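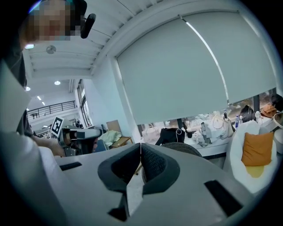
4.2 Recording a set of examples

Applies to Plivau hand-held grippers used in pairs, with the Dadden recorder.

1. Check that both finger pads are seated and that the gap between them is clear.
2. Set the marker board upright where the gripper cameras can see it. Do not move it until the set is closed.
3. Start the recorder and enter the task name. Use one task name per set.
4. Close the fingers on the object with light pressure. A small object should sit between the grip surfaces, clear of the pad edges.

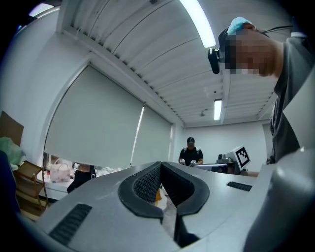 Hold for one full second before lifting. Shorter holds are dropped by the Zokari filter on import.

5. Return to the start position and press Mark.
6. Repeat up to 10 times, then save.

CAUTION: Keep cables behind the wrist. A cable across the fingers spoils the example.

4.3 Two-handed tasks
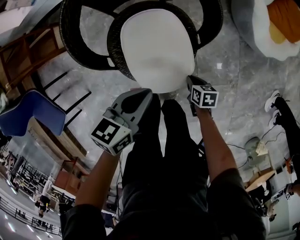 Reading time for this section: 2 min

Hold one gripper in each hand and keep the coded faces of both cubes uncovered. Bring both grippers to the object before pressing on it.

NOTE: A two-handed task needs over 500 examples before training. See error 19 if the recorder reports a lost cube.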